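**Call for participants: kitchen chores, people vs. machines (paid, 14 places)**

Posted 20 February 2018. Please pass along to anyone who cooks, buses tables, packs lunches, stocks shelves, cleans houses. No tech background wanted, really. If you have one, fine, say so on the form.

What we're asking: can a machine do a household chore yet? Not a demo, a chore. Putting food on a plate. Clearing the plate. Moving stuff from a tray to a counter and back without making a mess of either. We think the answer is "sort of, slowly, some of them" but we want people who do this stuff for a living to tell us where the line is.

What you'd do: one session, 60 minutes, at the Pololach building, second floor (elevator works again). First part you do a few short plating and clearing tasks by hand, at your normal speed. Please don't go fast to impress us. Then you watch runs from our simulator, two arms, same kind of task, and you score each one. Would you accept it from a new hire? Would you redo it? Would you take the plate away from them? Then a short talk with Saodah or Bogdan, recorded, audio only.

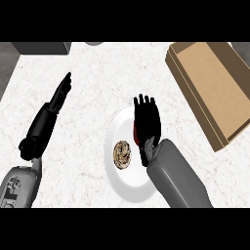

Scoring is on paper, one sheet per run, five boxes and a space for comments. The comments are the part we care about. "Grip is wrong" is useful. "Grip is wrong, you hold it from the side or it crumbles" is what we're realy after. Swearing ok.

Pay: 45 dollars, cash or gift card, given on the day even if you leave early. Parking on the Carrilho side is free after lunch, bring your ticket up and we'll stamp it.

You should be:

- 18 or over
- doing kitchen, cleaning, retail or care work now, or within the last couple years
- ok standing for part of the hour (chair available, tell us)
- comfortable reading short instructions in English. Aisyah can do Indonesian if you ask ahead

Left handed people, please apply!! We have almost none.

Food allergies: hands-on part uses real baked goods, wheat and nuts likely. Put it on the form and we'll swap in something else.

Not for you if you work for Vosari or Vureck, or did in the past year. Sorry, conflict stuff, Heikki is strict on it.

Also looking for one part-time session helper, same building, through October. Setting out trays and plates, resetting between people, typing up score sheets (the handwriting varies a lot). Mornings mostly. No degree needed, must be tidy and on time. Send a few lines about yourself, no cover letter.

To apply for either: form at the front desk or ask for Amândio Quintela, room 288. Leave a phone number we can text. Say which one your applying for, and what hours are bad for you. We answer everybody, might take a few days.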